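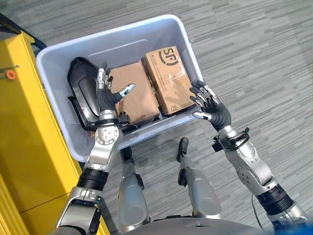

Plorkby Packing Table and Bin Set
By Zistunum

If you spend a good part of your day putting things into boxes and bins and taking them out again, you'll know how much a decent surface matters. We packed orders on an old dining table for longer than I'd like to admit, and the Plorkby grew out of everything we grumbled about while doing it! The set gives you one yellow-topped table and a rectangular plastic storage bin with a wide, rounded rim that's kind to your hands.
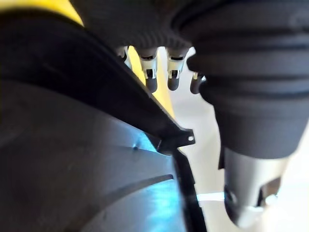
People do ask us about the color, and I'll happily talk about it all afternoon. We tried white first, then gray, and small parts kept getting lost on both. Yellow won by a mile. Even a thin band of it, seen in the gap past a black bracket, stays bright, and the edges of dark things stand out clearly against it. The top has a glossy finish and wipes down with a damp cloth (a drop of dish soap is fine for tape residue, but please skip the scouring pads).

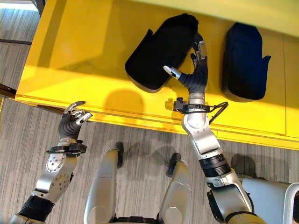
The bin

Light gray-blue, with smooth sloping walls, so there are no corners for crumbs and bits of tape to settle in. It takes a couple of small shipping boxes lying flat, with something odd-shaped tucked in alongside. Isla Mahuika in our workshop keeps hers on the carpet by her chair and says she bends down less than she expected.

Ordering and delivery

Table and bin ship together from our Zilurmont warehouse, and the full set is 129 dollars. Extra bins can be added to any order,
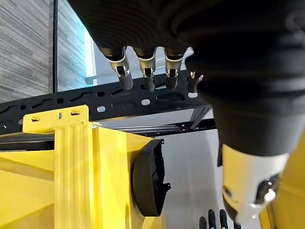 and if you already have a table from us you're welcome to order bins by themselves. Call and ask for Wiremu Prendergast if you're unsure how many you need. He'll want to know what you pack, so have a little time to spare.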